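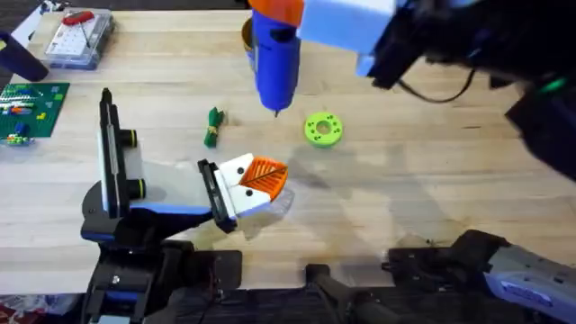
Collecte bimanuelle, table en bois — fil de notes

Accueil Fils Réponses Médias À propos

Rangé dans : Robotique / Données et démos

1/ On reprend la collecte de démos pour Skonoten. Deux bras, une table, beaucoup d'outils pas faits pour des pinces. Je note ici au fur et à mesure sinon j'oublie tout.

2/ Compteur ce matin : 1 529 épisodes gardés. Objectif fin août : 3 704. Voilà voilà.

3/ Le gros morceau c'est la passation. Un bras tient l'objet, l'autre vient le chercher par dessous. Facile à dire. En téléop on ferme toujours trop tôt. 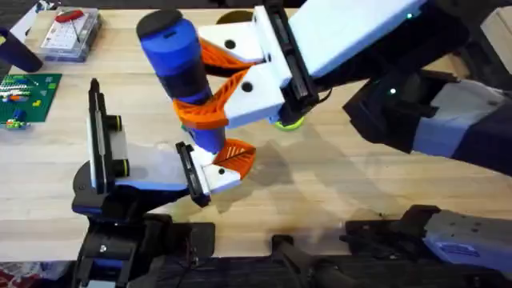 4/ Consigne de Jasmina Ivanov, je la recopie : pince receveuse grande ouverte AVANT l'approche, on s'arrête, puis on ferme. Les épisodes où on corrige l'ouverture en route, poubelle. Enfin pas poubelle, dossier à part.

5/ Krum Babić veut les garder pour apprendre les rattrapages. Moi je veux bien mais il faut les étiqueter, et devinez qui étiquette.

6/ Le tournevis sans fil bleu : varier l'orientation à chaque départ. En diagonale, en travers, embout vers les doigts, embout à l'opposé. Si on le repose toujours pareil le modèle apprend la table par coeur et rien d'autre.

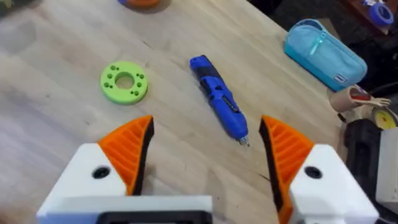 7/ Pareil pour ce qui traîne autour. On laisse du bazar exprès, on en bouge un peu entre deux séries. Adaeze Lawal a relu 151 épisodes de la première fournée, décor identique partout. À refaire. Aïe.

8/ Question reçue en MP : pourquoi des doigts souples ? Parce qu'ils épousent les formes rondes et pardonnent une approche de travers. En contrepartie on voit mal à l'écran quand la prise est vraiment bonne, faut s'habituer.

9/ Le moment que je regarde le plus à la relecture : les deux pinces touchent l'objet en même temps. Qui lâche, quand. Si le donneur lâche trop vite ça bascule, trop tard ça tire sur l'autre bras.
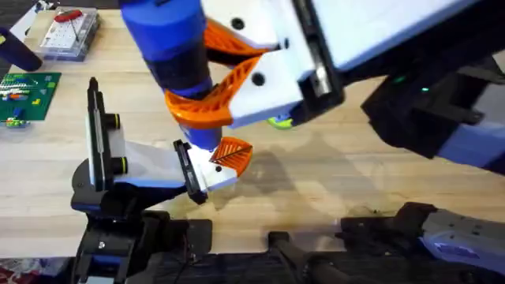
Temps de lecture : 2 min

10/ Du coup on découpe l'épisode en trois étiquettes : approche, double prise, relâche. La double prise est courte, c'est la plus pénible à annoter. 72 désaccords entre Krum et moi sur le dernier lot, presque tous là-dessus.

11/ Oluwatosin Etim propose de prendre l'ouverture de pince comme repère au lieu de l'oeil humain. On teste demian. Demain pardon.

12/ Reste le pistolet à colle, même principe mais la buse doit finir vers le bas. Je sens que ça va être long. Suite du fil quand j'ai mangé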